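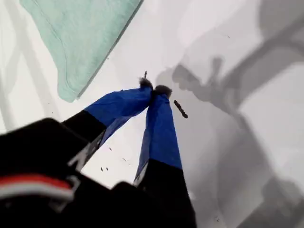

**How many of the Trerngate sales closed this quarter?**

Of the 30 houses on the list, 22 have closed and the rest are under contract or still listed.

Notes for March, prepared for Aoki by Hideaki Onishi.

## Sales

The Clundo Street listings moved faster than planned after we dropped the repair requirement and sold them as is. Average time from accepted offer to closing is down by 2 days. Two buyers walked away after inspection – one over the roof, one over the sewer line – and both houses are back on the market at the same asking price.

Title work is still the slow part. The county recorder is behind on probate files, and two Trerngate sellers are waiting on signatures from relatives out of state. We have asked the title company for a weekly status list.

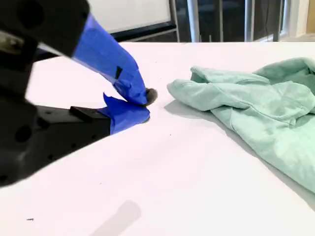 *Gripper with blue tape on both fingers.*

## Skorkthorpe

We mailed 288 letters to owners in Skorkthorpe. Replies are coming in by phone more than by mail, so calls now go to the front desk until 6 p.m. Most callers want a price before they will agree to a visit. We give a range and book the walkthrough on the same call where we can.

## Money

Holding costs are slightly over budget, mainly insurance on vacant houses. Closing costs are on budget. No new draw is requested this month.

## Next

- Relist the two returned houses with the inspection reports attached
- Second mailing to Skorkthorpe owners who did not reply
- Decision needed from Aoki on the corner duplex – the seller's offer to us expires in April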